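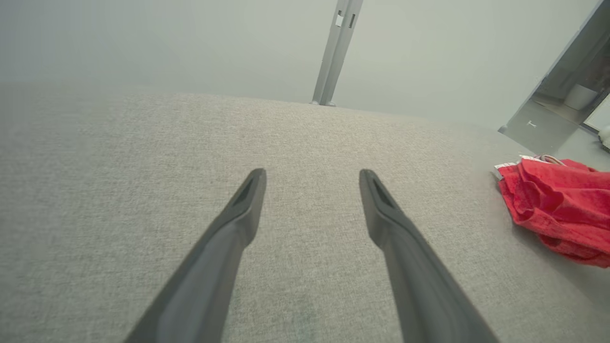
The wrist camera's view on the grey upholstery, fingers apart, with the red cloth out to the right.

Three grippers, one basketball jersey

Every gripper brochure I have ever been sent shows the thing holding an egg. Sometimes it's a strawberry. I've yet to see one holding a sleeve, and after a week of trying to get robot arms to deal with clothing at the Nunham workshop, I have a fair idea why.

The question was simple enough. Detgate, which sells a mid-priced two-finger gripper, says its long tapered fingers will handle "everyday household textiles." Le Goff says much the same about a shorter padded finger that costs a good deal more. The third entry, a set of printed fingers from a small outfit called Bilel, makes no claims at all, and I liked it before we'd switched it on.

We gave each set 37 tries at the same job: pick a garment up off a soft grey seat, lift it clear and hold it for a slow count of 3. No folding, no hanging, no sorting by colour. A toddler would have been bored by lunch.

Soft on soft is the trouble. On a bench top, a finger can come down until it touches something hard, then close. On upholstery there's nothing hard to touch. Push down and the cushion goes with you, and when the fingers close they are quite happy to take a pinch of seat along with the shirt. Force readings didn't help much. A good grab of jersey and a good grab of cushion look nearly the same on a graph, and more than once the controller cheerfully reported success while hauling at the furniture.

The wrist camera is meant to sort this out. I went in doubtful and came out only slightly less so. It gives a fine view while the fingers are well back and the garment is off to one side. Bright cloth on a pale background is about as easy as the job gets, and the software found it nearly every time. But the closer the arm gets, the more of the picture is finger, and at the moment you'd most like to know what's between the tips you are mostly guessing. A second camera mounted up high filled in some of the gaps. It also added a second set of calibration headaches, which took up most of a Saturday I had other plans for.

Lighting matters more than the sales sheets let on. With soft, even light the cloth edges were easy to pick out. When the afternoon sun came in, the system began treating every crease as an edge and went after shadows.
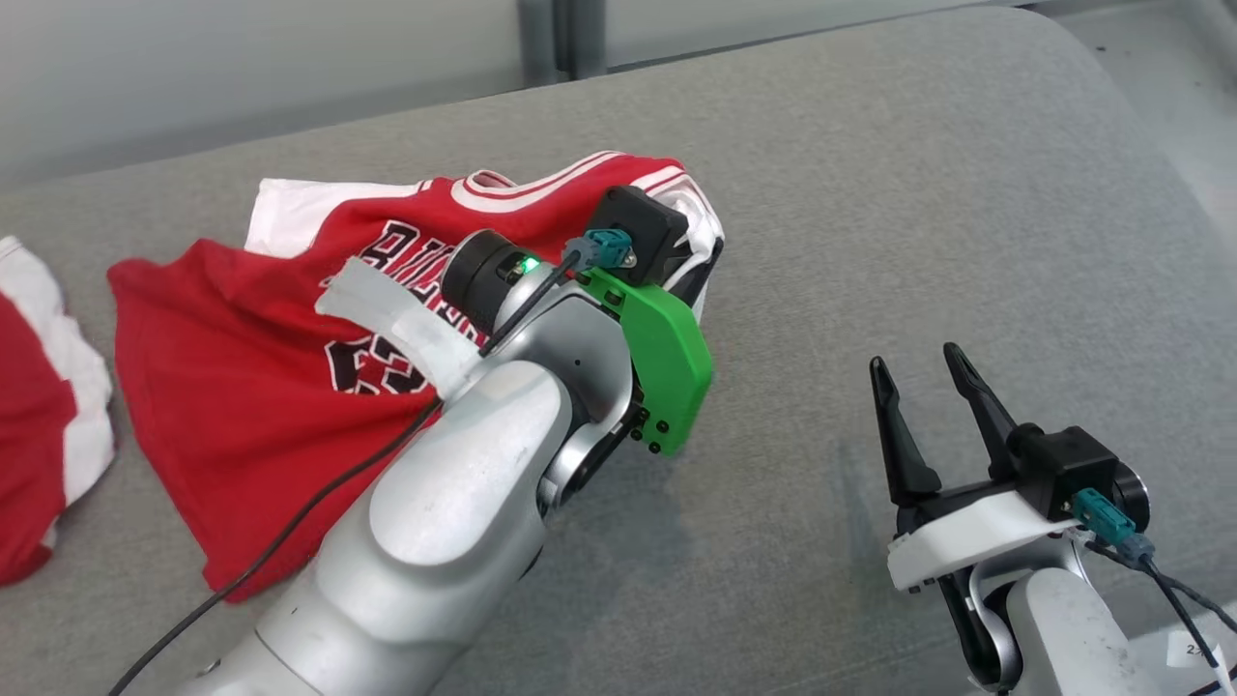 Closed on the jersey: one gripper presses into the fabric while the second arm waits, fingers open.

Now, the scores. Out of 37, the Detgate fingers managed 22 clean lifts on my tally, Le Goff 24 and Bilel 19. I wouldn't bet a cup of coffee on the gap between the first two. Run it again with a damp towel, or somebody else's couch, and they could easily swap places. Bilel's failures were at least tidy ones. The fingers slipped off and the garment stayed where it was.

Lettering was a surprise. Smooth printed patches slide where plain knit doesn't, and a grip that began on a collar or a hem did far better than one that began on the chest. None of the three suppliers mentions this. All of them, I noticed, demonstrate on plain cloth.

What about two arms? The theory is that one pins while the other picks. In practice we spent a lot of time with one arm working and the other parked politely off to the side, and the pairs of moves we did get through were slow. Our longest two-arm attempt took 222 seconds from start to finish. I timed myself doing the same job and gave up on the stopwatch, as it took longer to press the button.

Cables deserve a grumble too. Each added sensor brings another lead down the arm, and each lead is one more thing to snag on a loose fold. We stopped to re-route wiring more often than we stopped to change fingers.

Would I buy any of them? For boxes, bottles and tins, the Detgate is decent value and I'd have no complaints. For laundry, I'd keep my money for now. A supplier told me by email that a software update will bring textile lifts up to 80 per cent. I've asked which textiles, and on what surface. I'm still waiting to hear back.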